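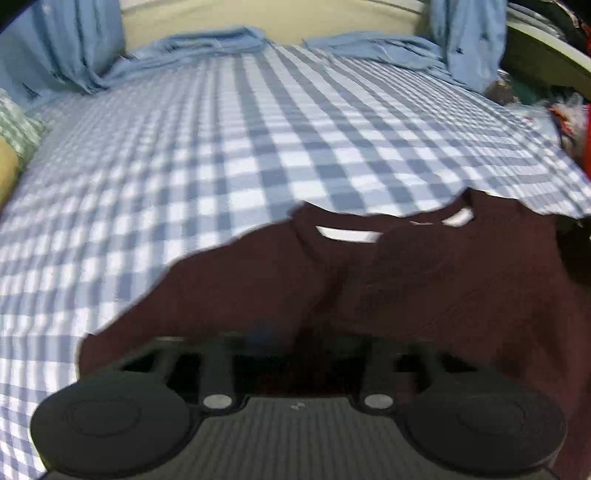
Figure 2. Gingham sheet with a maroon-brown garment laid out on it.

3. What people told us about hand-me-downs

I should say at the start of this section that I went in expecting to write about money. My own family passed clothes down because there were four of us and one wage, and I'd rather assumed everyone else's reasons would look like ours. They mostly didn't! Of the 1,066 people who filled in the long version of our questionnaire, plenty did mention cost, but it tended to turn up halfway down the page, after a story about an aunt.

The aunts deserve a bit of space. Tala Issa, who did the first read-through of the written answers, started a separate pile for them in March and it soon outgrew its folder. In these accounts the aunt is the person who decides where a thing goes next. She remembers which cousin is broad in the shoulder and who was sick on the coach in the good cardigan. We ended up calling this role the "router", which Nisreen Bitar hated and still does, but we never came up with anything better and it has stuck.

Routers don't treat all clothes alike. Coats and school jumpers move quickly and with hardly any talk. Knitwear made by a relative moves slowly, sometimes with a phone call first, and two or three people described a jumper being asked for back years later (one of them refused, and the sisters didn't speak for a whole summer). Underwear hardly moves at all, as you'd guess, though vests are a grey area and I wish we'd put in a question about them.

Then there's the matter of being the one who receives. I had thought younger siblings would be cross about it, and some were – one man wrote a page and a half on a pair of brown corduroys. More often, though, people liked wearing something they had already seen on somebody they looked up to. Elikem Asante makes a good point about this in his notes on the interviews: the child has usually been eyeing the thing up for ages, so by the time it arrives it already feels half theirs. I think he's right, and it fits badly with the older writing on the subject, where second-hand clothing is nearly always a disappointment.

We also asked what happens when nobody is left to pass things to. I found these answers hard to read in one go. Quite a few people keep a bag at the bottom of the wardrobe and don't open it. Others give everything away in an afternoon and then see their mother's scarf go past on a stranger, or think they do. Dima Harb and I disagree about how to code that last group. She wants them under "disposal" and I'd put them under "transfer", on the grounds that they still talk as if they know where the clothes are. For the tables in section 4 we've gone with her version, and the other one is in the appendix.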